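Metero 4, reviewed
Posted April 26, 2024

Cheon says its Metero planner takes you from a typed instruction to a working pick in 12 minutes. I've used every release since October and I have yet to see that happen, but version 4 is the first one I haven't uninstalled in a temper.

My test is the living room scene from the Pemembridge pack: one arm on a pedestal, one dark sofa, a few flat things lying on the seat. It looks easy. Flat objects on dark fabric are where most perception modules fall over, and the demo reels tend to stick with mugs.
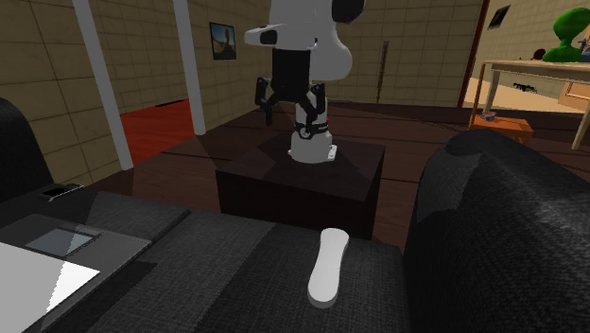 Setup is still a chore. The config file wants joint limits in one unit and gripper width in another, and the error you get for mixing them up is no help at all. Once it runs, the planner is quick and the paths are sensible -- fewer of those pointless elbow swings than version 3 gave me.

Grasp scoring is where I stay unconvinced. Cheon rates every candidate to three decimal places, which looks scientific, but change the lighting and the ranking shuffles. I'd trade all of it for a decent replay viewer with the wrist view built in.
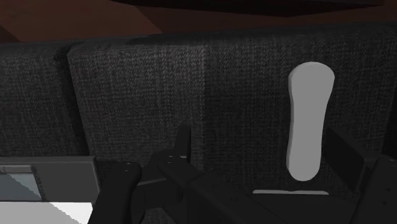
Wrist view in Metero 4, fingers open on either side of the light grey object.

The licence is $1,000 a seat. Naltthorpe's planner is free and slower, and I'd try that first.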